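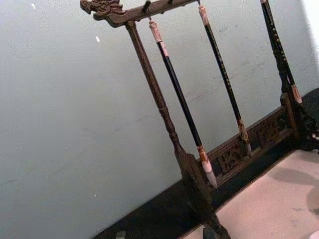 The brush rack at the Garelow open day, with its carved dragon head and hanging brushes.

A Soft Tool in a Hard Hand

Most public robot demonstrations use rigid objects. A block keeps its shape when it is gripped, and a program that knows where the block's corner is also knows where the rest of it is. A calligraphy brush breaks that arrangement at the ferrule. Above it, the handle is as predictable as a pencil. Below it, the bristles bend, spread, and stay bent for a while after the load comes off.

Garelow, a contract automation lab in Werside, built its September open day on that problem. The lab's regular work is dispensing: sealant, adhesive, thermal paste. The brush station was set up by the manipulation group under Tia Greenwood, who spent much of Wednesday afternoon answering questions beside it.

The equipment is modest. Two arms work from the left and right sides of one table, each fitted with a parallel gripper. The controller, named Hollis after the street where the lab had its first building, runs both arms from one clock. It reads joint positions, motor currents, and camera images, and it issues a new target for each arm 12 times a second. A faster loop on the arms themselves fills in the motion between targets. No force sensor is mounted at either wrist. Contact with the paper has to be worked out from motor current and from what the cameras report.

That choice drew more comment from visiting engineers than anything else in the building. A wrist force sensor is the usual answer to a contact task. Greenwood's position is that the forces involved in a light stroke are close to the noise level of the sensors the group had tried, and that each one added length and cabling behind the gripper. The group removed them in the spring and has been working without them.

"With sealant, the nozzle tells you very little about what the bead is doing, so you learn to look at the bead," she said. "We wanted a task where looking was the only good option."

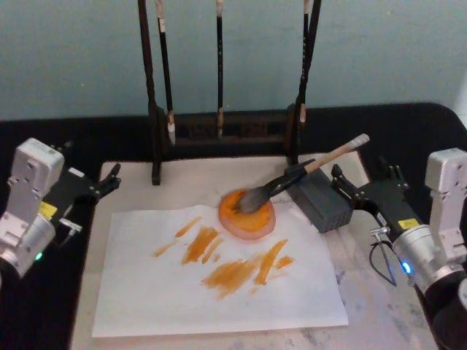 Between strokes: both grippers open, with the large brush resting across the dish.

The work cycle begins with the pickup. The brush handle rests at an angle, so the gripper has to match that angle before it closes. A mismatch of a few degrees is enough to roll the handle as the fingers come together, and a rolled handle puts the bristles in a different place from the one the controller expects. Hollis deals with this by closing in two stages. The fingers come to light contact, the controller checks the handle's angle again, and only then is full grip current applied. Grip current is limited to 90 percent of the rated value for the whole cycle.

Loading comes next. The program lowers the bristles into the color, drags them, and lifts. How far to lower them was the parameter that took the longest to settle, according to the group's notes, which were laid out in a binder for visitors. Too shallow and the stroke runs dry partway across. Too deep and the color reaches the ferrule, where it stays until it drops off somewhere inconvenient. The binder shows the depth setting being changed, changed back, and finally replaced by a rule that depends on the length of the stroke to come.

The stroke itself is the part visitors waited for. It is also the part where the machine's limits are easiest to read. A person making a broad sweep varies pressure and speed together without thinking of them as separate things. Hollis plans them as separate curves and then blends the two. On long, even strokes the result is close to what was asked for. At the beginning and end of a stroke, where pressure changes fastest, the blend lags and the mark is heavier than planned.

Garelow did not train the system on finished characters. The training set holds 3343 recorded attempts, all of them single strokes, pickups, or loadings, made by staff guiding the arms by hand. Failed attempts were kept and labeled. Greenwood argued that the failures matter more for this task than for block handling, where a dropped part can simply be picked up again. A bad stroke stays on the paper.

There is a commercial reason for all of this. Clirnley, a furniture maker in the next county, has asked the lab whether a brush can be used to apply stain to carved parts that spray equipment covers unevenly. The two tasks differ in obvious ways. Stain is thinner, the surface is curved, and a production line will not wait while a controller reconsiders the angle of a handle. What carries over, in the lab's view, is the estimate of bristle shape from camera images. A trial on flat sample panels is planned. No date has been given for carved ones.

The estimate is the most original piece of the project, and it was described in a short talk in the upstairs meeting room at 2 p.m. The controller does not model individual hairs. It treats the tuft as a short bent cone with a memory, in which the bend at any moment depends on the present load and on the load just before it. The memory term was added after the first strokes in a sequence kept coming out well and the later ones kept drifting to one side. Reshaping the tip against the edge of the dish reduces the drift, and the program now includes that step.

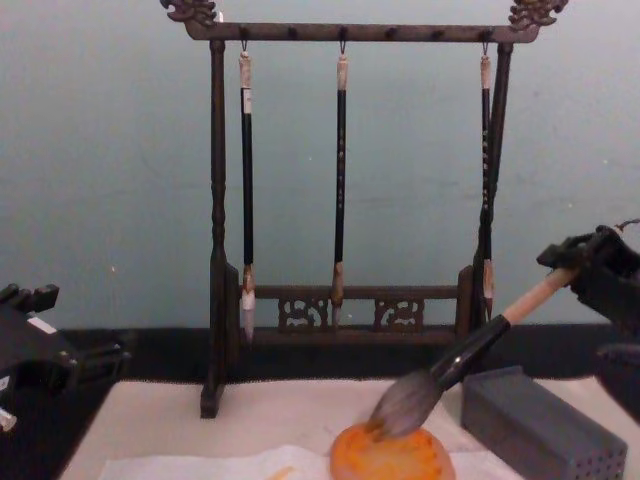

How does the system know when the brush needs more color?

The controller compares each finished stroke with the coverage it had planned, using the camera images. If coverage over the last part of the stroke falls below a set level, it schedules a reload before the next one. Operators can also set a fixed reload after every stroke, and the lab uses that setting when it is comparing grip angles.

The group's next round of tests will keep the table and the controller as they are and change the brush. Greenwood wants a stiffer tuft first, then a longer one. The memory term will have to be fitted again for each, a job that currently takes most of a working day.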